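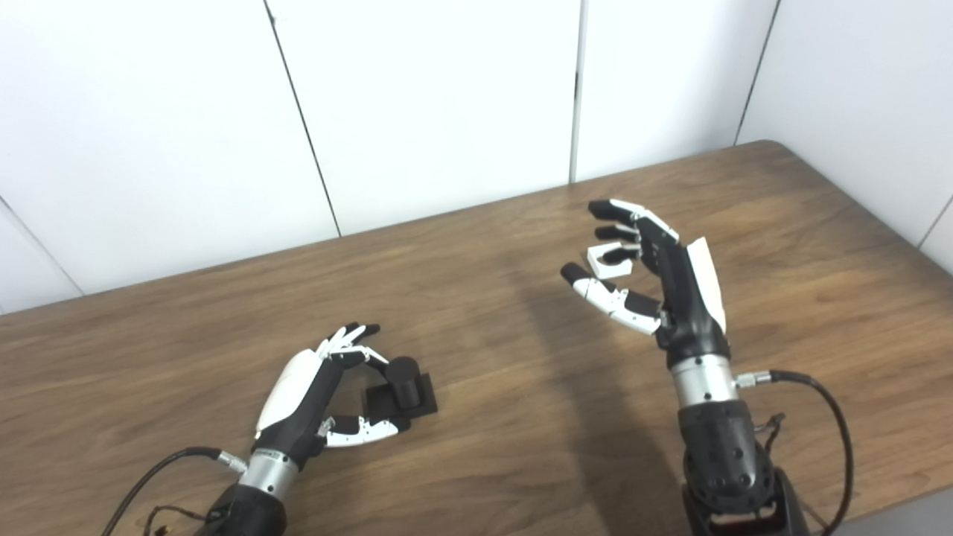
A two-handed robot at a wooden table, holding a small white part in its right hand.

Can machines take on simple bench work yet? Celina Kaczorowski, head of handling research at Susen, is cautious. "Picking up a small part is one thing," she said. "Placing it correctly 200 times in a shift is another."

Her team's target is 50 placements without help. The best run so far is 19.

Household chores are further off, she believes. "A kitchen changes every hour — a bench does not."

Hubert Nowakowski, who manages the assembly floor at Totier, would accept a slow machine. "I would not accept one that needs watching," he said. Trials at Totier begin in January.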